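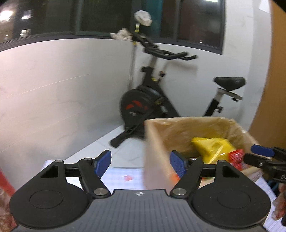 A yellow plastic bag and a red snack wrapper in a lined cardboard box.

Soft plastics collection to reach all of Skivness

July 6, 2025

Households across Skivness will be able to put out crisp packets, carrier bags and other soft plastics for recycling from the autumn, after the town council agreed to extend a trial that has been running in the streets north of the harbour.

The trial covered 211 homes. Each was given a roll of clear liners and asked to leave one out, tied at the neck, beside the usual recycling on collection day. Residents could keep the liner in whatever they had in the house, and many used a cardboard box or an old bin.

Until now, soft plastics in Skivness have gone in the general waste unless people took them to the collection point at the Kurance retail park, a bus ride away. The council said that point would stay open for people who prefer it, and for residents of the outlying farms, where the lanes are too narrow for the collection lorry.

A report to councillors in June said 80 per cent of the homes in the trial had put out a liner at least once. Take-up was lowest in the flats above the shops on Roman Street, where several residents said they had no room to store a second bag between collections. Flats will be offered smaller liners and a shared bin in the rear yard.

The report also said that the wrong items were still turning up. The most common were foil trays, baby wipes and film lids with food stuck to them. Crews have been told to leave a printed card when a liner cannot be taken, and to collect it the following time if the problem has been put right.

Items that can go in the liners include bread bags, carrier bags, crisp packets, sweet and biscuit wrappers, salad bags, frozen food bags and the film from multipacks. They should be empty and free of crumbs, and a quick rinse is enough for anything that has held sauce or meat. Cling film, bubble wrap with paper backing and compostable bags are not accepted.

The material will be baled at the Kurance depot and sent to Siltex, which sorts it by type. Cleaner film is made into refuse sacks and the rest goes into boards used for fencing and garden edging. The council has a contract with the firm for 30 months. It would not give the price, but said the cost of the wider scheme would be met from the existing waste budget and would not be added to council tax bills.

Some councillors asked whether liners would remain free. Officers said the first roll would be delivered to every home and that more could be picked up from the library and the harbour office during opening hours. A charge for extra rolls has not been ruled out for next year.

Schools and community halls can also join. They will be offered larger sacks, with a limit of 100 litres for each collection. Shops and cafes are not included and must keep their own arrangements.

Leaflets with the new collection dates will be delivered before the scheme begins. Residents in the trial area should carry on as they are and do not need to sign up again.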